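Kukham House Users' Association
Minutes of the monthly meeting
Held on 11/08/2018 in the upstairs workroom, start at 10:15 in the morning

Present: seven members, and two guests from the Kvam group. Apologies were received from three members.

1. Minutes of the last meeting
The minutes were read and approved with one correction. Under item 4 the amount for window cleaning should be 191 dollars, not 119.

2. Money
The balance of the association is 714 dollars after the cleaning bill. The rent from the Kvam group for the summer is not yet paid. The guests said that it will come before the end of the month. The meeting took note of this.

3. Tables in the workroom
The offer from Geson for two new tables was discussed for a long time. The price is 800 dollars with delivery, and this is more than we have. Several members said that the wooden tables we have now are still good, and that only the tops should be sanded and oiled. One member did not agree and wished it to be written that the table with the rounded corners is too low for sewing.
Decided: no new tables this year. Oil and sandpaper may be bought for up to 121 dollars – the receipts go to the secretary, as always.

4. Placing of the furniture
It was asked if the white cabinet could be moved to the hallway. The hallway door opens outward and the passage would become too narrow, so the cabinet stays where it is. The office chair should be pushed in after use. It was found two times in the stairway during the last month.
The coat rack stays in front of the brick wall. A member offered to bring more hangers from home. The meeting thanked for this.
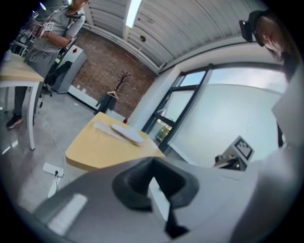

Workroom with the wooden tables, white cabinet and coat rack, see items 3 and 4.

5. Papers and small things on the tables
Work that is left on a table over the night must have a name and a date on it. Things without a name will be kept in a box for two weeks. The proposal to make it one week got two votes and was not accepted.

6. Visit to Tronham
The workroom in Tronham has invited us to see their storage. The trip will be on a weekday evening, the date is still open. Members who have a place in their car should write this on the list by the door.

7. Other matters
The tap in the small kitchen drips again. The key for the cellar is still missing – please look in your pockets and bags.

The meeting was closed at 11:50. The next meeting will be announced by e-mail.

Minutes taken by the secretary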